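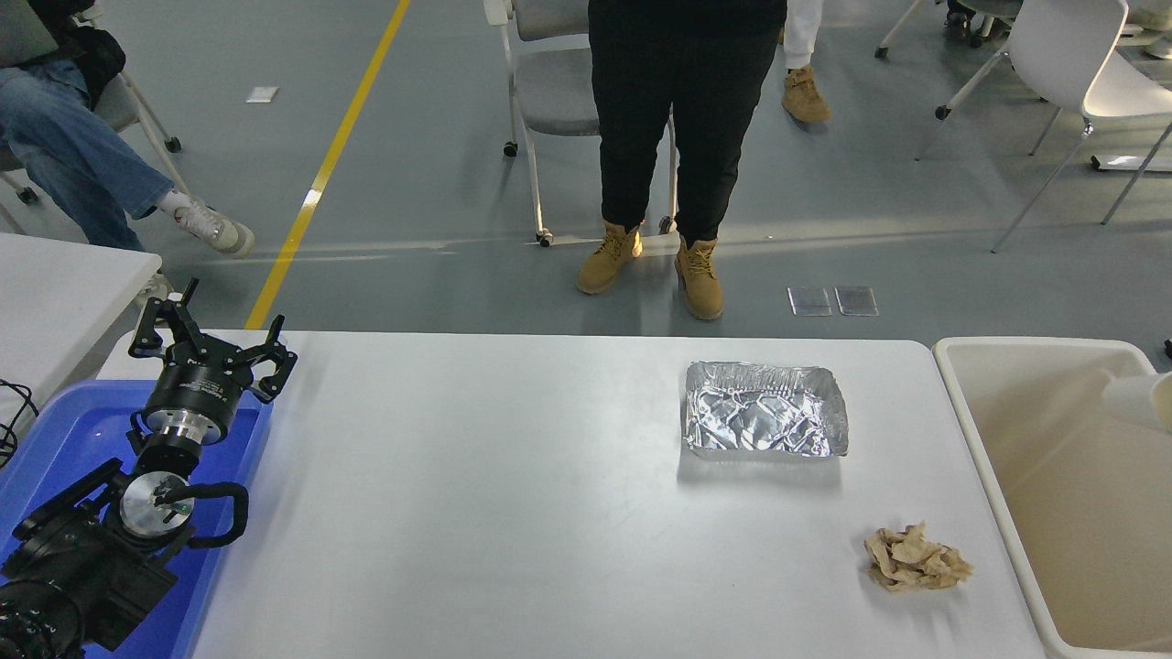

Can a used foil tray go in the recycling with a crumpled napkin still in it?

The napkin has to come out first. Foil that has been scraped and wiped can be recycled where the hauler takes it, and a napkin with food on it goes in the compost or the trash.

Shop Notebook | Housekeeping | Tables & Trash

10/12/25

I wanted to get this written up while it's still fresh in my mind, and while I still have the foil tray sitting where I can look at it. I said I would put down what we settled on for clearing the white tables, and then of course it grew, so get yourself a coffee.

The trouble started with the Quezada lunches. I love the Quezada lunches and I will not hear a word against them (the rice one with the charred peppers in particular), but everything comes in those shallow rectangular foil trays, and after a good lunch we have a stack of them with the napkins pushed down inside, and the paper cups pushed down on top of the napkins. It feels tidy when you do it. You carry the whole tower over in one trip and drop it in whatever bin is nearest and go back to work feeling like a good citizen. Then somebody at the sorting end in Totthorpe has to take the tower apart with their hands, or doesn't, and it all goes to landfill.

We got a note from the Totthorpe hauler about it. A perfectly polite note, but it did say that our last two bags of metals had been pulled for paper, and would we please have a look at how we were separating. So I had a look, which mostly meant eating my lunch slowly and watching everybody else finish theirs.

What I saw was that the order is the whole problem. If the tray gets picked up first, it becomes the thing you carry the rest in. If the cup gets picked up first, the napkin goes in the cup. A crumpled napkin is a very willing object and will go inside anything you are already holding! The only way I found to keep the three apart was to take the napkin away before touching anything else, so that's the first rule now.

The order, then:

Napkin first, by itself, into compost. Don't flatten it, don't fold it, don't use it to wipe the table on the way past. I know it's tempting. A used napkin on a white tabletop gives you a long smear of pepper oil and then you need a cloth anyway.

Cup second. Tip it into the slop jug before it travels anywhere. I'd say half the cups I picked up during my slow lunch had a last swallow of something in the bottom, and you can't tell from the side, you have to look straight down into it. Our cups are white and the inside is a pale color too, and a little weak tea hides in there beautifully. I have had it up my sleeve.

Tray last, with both hands on the rim if there's any sauce in it.

On the trays themselves I ought to say a bit more, as I've been through 17 of them now with a scraper and a damp cloth and have opinions. The ones we get are Dusard trays, the shallow size. When they're new the walls are stiff enough that you can lift one by a single edge, and after hot food has been in them they aren't, or the edge you picked is the one somebody already bent to get their fork in. They fold up suddenly. The bottom gets wrinkled, too, and once it's wrinkled the sauce sits in the creases and a flat scraper skates right over the top. The best tool I've found is the rubber bowl scraper from the glue bench (a clean one, please, there's a new one hanging by the sink with green tape on the handle, and that one is for food only and is never to meet glue). Go along the creases, then across, then one pass with the damp cloth. It's good enough for the hauler if a fingertip comes away without grease. It doesn't have to shine.

I tried washing a few properly in the sink with the Cetasance soap, the orange one. They came out lovely, and I used so much hot water doing it that I felt silly. Scraping is enough.

Please don't ball the foil up until it's clean. Once it's a ball whatever was inside stays inside. And please don't nest dirty ones, for the same reason, even though they nest so nicely. 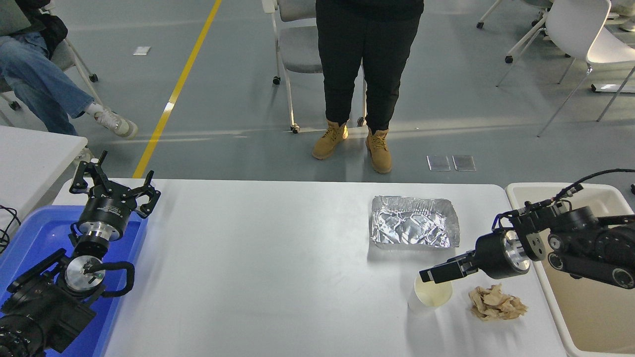

I also looked at where we put the napkins out, and I think a lot of the mess is from that end. We bought the big case, 2000 to the case, the tan unbleached kind, and they come so tightly packed that you pull out a wad when you meant to pull out one. So each person takes a wad, uses the outside one, and crumples the whole lot. I've started fanning a small pile out on a saucer before lunch and people take one or two, and we're ending up with far less to pick up. It takes no time at all. I'd like it if whoever sets out lunch could do the same, and if you forget I'll probably wander over and do it myself, so don't mind me.

The tan ones do have a drawback, which I'll note for whoever orders next. Crumpled up, with a bit of grease in them, they look like food. I reached for one thinking it was the end of a flatbread. I have also thrown out what I was sure was a napkin and turned out to be somebody's flatbread, and I did apologize, and I did replace it. If you're leaving something on the table that you plan to come back and eat, put it on a plate. Anything crumpled and beige and sitting by itself on the bare tabletop is going to be treated as paper from here on.

Cups: there's a sleeve of 40 in the cupboard in room 246 and another one started on top of the fridge. Please finish the started one first. They're lined inside, so they don't go in compost with the napkins, and they don't go in with the office paper either. Totthorpe takes them in the clear bag, stacked and empty. I asked whether they need rinsing and was told a shake is fine. If yours is from the morning and you think you might want it again after lunch, write on it. I use one cup a day with a little drawing of a fish on it and nobody has ever thrown it away.

A few odds and ends from the week that I don't have a better place for.

The tables want wiping along the edge as well as on top. I ran my hand along the underside of the rim on the one nearest the wall and regretted it. Warm water and a drop of soap is plenty, and then a dry cloth, or the white shows every streak when the light is low. I had been using the blue spray and it leaves a film that makes the trays slide when you set them down. If you've ever had a foil tray glide away from you as you went in with the fork, I think that was the spray, and I'm sorry, that was me.

Crumbs go toward you and into your hand, please, and from there to the compost. Off the far side is not a destination.

Chairs with casters should be pushed back out of the walkway when you get up. I bark my shin on one every single lunch. I could look where I'm going, I suppose, but I'm usually carrying something.

I also tried saving the clean trays for the shop, and this has worked out better than I expected. They make very decent parts trays for small screws, you can pinch a corner into a spout and pour the screws back into the jar, and they'll take a bit of solvent for soaking a brush. They are no good for anything with a sharp edge or any real weight to it, I put a hole in one with a handful of drill bits before I'd even gotten it across the room. I've put a short stack of scraped ones on the shelf over the vise. Take one when you need one. Once it's had solvent or oil in it, it does not go back to the food foil, it goes in the metal can with the lid.

Still to do: I owe Totthorpe a call about the lids. The Quezada lids are cardboard with a silvery face on one side, and I can't work out if that's real foil or just a coating. I've been putting them in the trash in the meantime, which I don't like much. I tore one to see and it tore like paper, but there was a thin film hanging off the torn edge, so I've kept that one pinned up over the sink to show whoever I get on the phone.

And the napkin order comes up again in January. If anybody feels strongly about white ones instead of tan, write it in the margin here. I could go either way, now that I know about the flatbread.

Used the green-tape scraper on everything from today. It's on its hook, drying. The compost pail needs a new liner and I've left the roll on the lid.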